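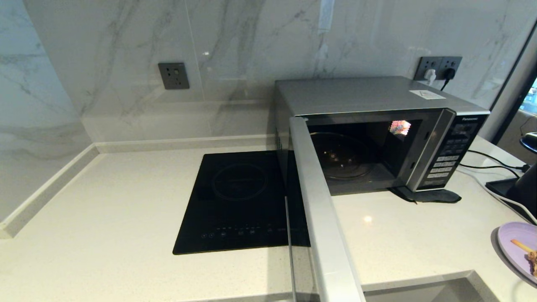
Can a machine warm up your lunch yet?

Rhea Dalisay, Ninport Residents' Newsletter

Several of you wrote in after the last issue to ask whether the home robots in the papers are any use for ordinary kitchen jobs. I spent a morning with Máté Boros, who works on household automation at Mudel, and asked him the same thing.

His view is that the small jobs are the ones to watch. Folding a shirt or frying an egg gets the attention, but a microwave is a better test. You have to find the door, open it, put the plate in without tipping it, close the door and press the right button. A person does all that while thinking about something else. For a machine each step is a separate problem, and a mistake in the first one spoils the rest.

Doors are harder than they look. The arm has to push or pull in a curve, because the door swings on a hinge, and if it pulls in a straight line the whole oven slides along the worktop. A microwave is light enough to move, and once it has moved the arm is reaching for a place where the handle used to be. Shiny surfaces are a nuisance as well. Dark glass shows reflections, and a camera can take a reflection for a real object.

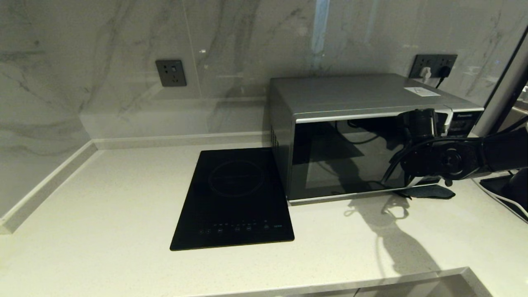
Would one of these be safe to leave alone in the kitchen?

Máté would not leave one alone with anything hot. He is happy for a machine to open and close a cold microwave with nobody standing next to it, but he wants a person in the room for anything that involves a hob, a kettle or boiling water.

Cost is the other thing people ask about. Mudel keeps a log of every attempt at a kitchen task, and by the end of last month it had 1383 entries for doors alone. That is a lot of paid hours for something most of us do with one finger. Marites Padilla, who keeps the log, told me that the same door in a different kitchen can mean starting again. Worktops vary in height, plugs are in other places, and the light changes through the day. 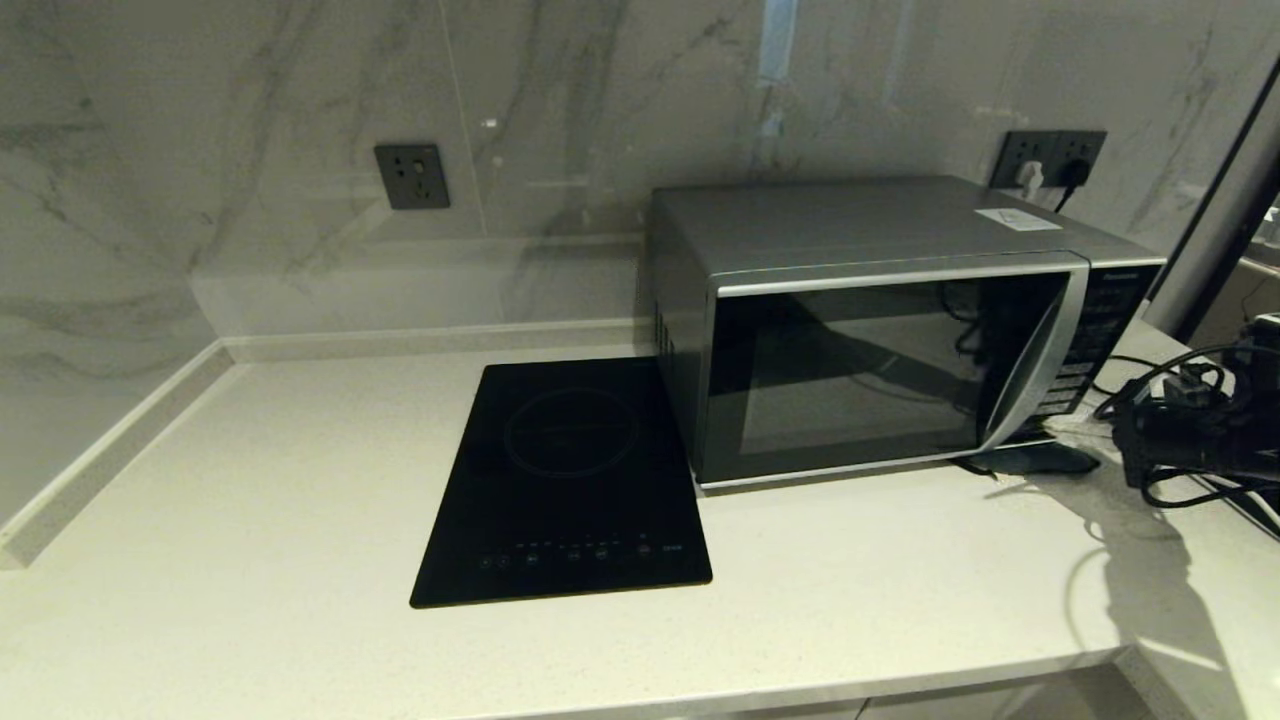 Where does that leave the rest of us? I would not hold off buying a dishwasher. Floor cleaning is well covered by machines already in the shops, and so is cutting grass. Anything with a door, a plate and a row of small buttons is still some way off for a normal home, and Máté would not give me a year for it.

He and Marites will be at the library on November 4, 2021 to take questions. The talk lasts 30 minutes and there is tea afterwards. Please leave your name at the desk if you would like a seat.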